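Buscar en el archivo de la lista
Ir

Asunto: Re: [taller-brazos] cables que se enganchan y la caja que baila
De: Jara

Contesto deprisa que cierro el taller en un rato. Stijn, gracias por el mensaje, voy por partes y corto lo que no toca.

Stijn Goossens escribió:
> Hola a todos. He leído el hilo de enero sobre la celda de recogida y
> tengo tres dudas antes de copiaros la idea en mi garaje.
>
> 1) ¿Cómo sujetáis el cajón a la mesa? El mío se desplaza en cuanto la
> pinza roza una pared, y a partir de ahí todas las posiciones
> enseñadas se van al traste.
>
> 2) El mazo de cables. En mi brazo (mucho más pequeño que el vuestro)
> lo llevo por fuera y cada vez que gira la muñeca se queda tirante.
> ¿Lo dejáis con holgura o va guiado?
>
> 3) ¿Qué objetos usáis para probar? Yo empecé con tacos de madera y me
> salía todo bien. Luego metí un calcetín y se acabó la alegría.
>
> Saludos desde Trolmont,
> Stijn

1) Sargentos. Probamos antes con cinta de doble cara y un marco atornillado, y el marco era un engorro porque para cambiar de cajón había que quitar tornillos. Ahora dos sargentos en las esquinas del fondo y listo. Ojo con una cosa: que el mango no quede por donde baja el brazo. Yo lo di por bueno a ojo y la primera pasada a velocidad lenta me pegó un susto. Desde entonces pasada al 10 % siempre que se mueve algo, aunque sea un dedo.

Y cinta azul en la mesa para marcar dónde van las cosas. Barato y se quita sin dejar pegamento. Cuando alguien desmonta para usar la mesa (es taller compartido, pasa todas las semanas) se vuelve a colocar en un momento.

2) Holgura, sí, pero con bridas. Si lo dejas suelto del todo el lazo se mete debajo de la pinza, y si lo aprietas tira del conector al girar. Nosotros dejamos un lazo amplio por fuera de la articulación y atamos los cables junto con la manguera para que vaya todo junto. No es bonito. Lo de la cadena portacables lo miró la gente de Bakport y salía un trasto enorme para lo que hacemos.

Truco: mueve la muñeca a mano hasta los dos topes ANTES de cerrar las bridas. Las primeras las corté todas.

3) Aqui es donde más hemos cambiado. Nada de tacos. Peluches, un vaso, cosas blandas que no se quedan como las dejas. El delfín es el peor con diferencia: si lo coges por la cola se gira, si lo coges por el cuerpo a veces la pinza arrastra también lo de al lado. La última tanda fueron 60 intentos y 9 fallos, casi todos con lo que estaba pegado a la pared. Todavía no sé si es la aproximación o que abrimos poco los dedos. Sospecho lo segundo.

El vaso de pie va bien cerca del borde bajo del cajón siempre que entres vertical. Tumbado no lo he probado en serio.

Te pego cómo está ahora mismo, que se entiende mejor lo de los sargentos y el lazo: 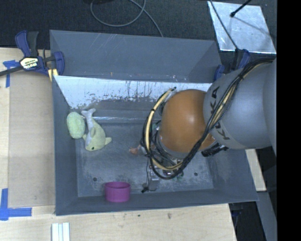
Cajón sujeto con sargentos y brazo KUKA dentro. A la izquierda el delfín y el peluche verde, delante el vaso.

Fíjate en las paredes inclinadas. Para la pinza son una faena, porque el objeto se apoya en la pared y el dedo de fuera no tiene sitio para bajar. Si puedes elegir, paredes rectas y cajón más ancho de lo que crees que necesitas. Y otra cosa, la chapa con rayas y zonas gastadas devuelve brillos raros. De Haan dice que la pinte mate por dentro y probablemente tenga razón, pero quiero acabar esta tanda sin tocar nada, que si no luego no se puede comparar.

El programa que uso ahora es el guardado como 1827 en la carpeta común. No cojáis los anteriores, tienen mal la altura de salida y pasan rozando el borde. El fichero de posiciones está al lado, mismo número. Si lo adaptas a tu brazo cambia primero la herramienta y despues el resto, en ese orden o te vuelves loco.

Pendiente por mi parte:
- medir la apertura real de los dedos
- otra brida en el conector de abajo, no me fío
- probar con el cajón vacío a velocidad normal, solo trayectoria

Si alguien tiene sargentos más bajos que me diga. Los de ahora aprietan bien pero asoman mucho hacia arriba y me limitan por donde entrar.

Stijn, cuando tengas el tuyo amarrado manda foto y vemos el tema del calcetín. A mí me funcionó entrar más abajo y cerrar despacio, pero con peluche, que tiene más cuerpo.

Jara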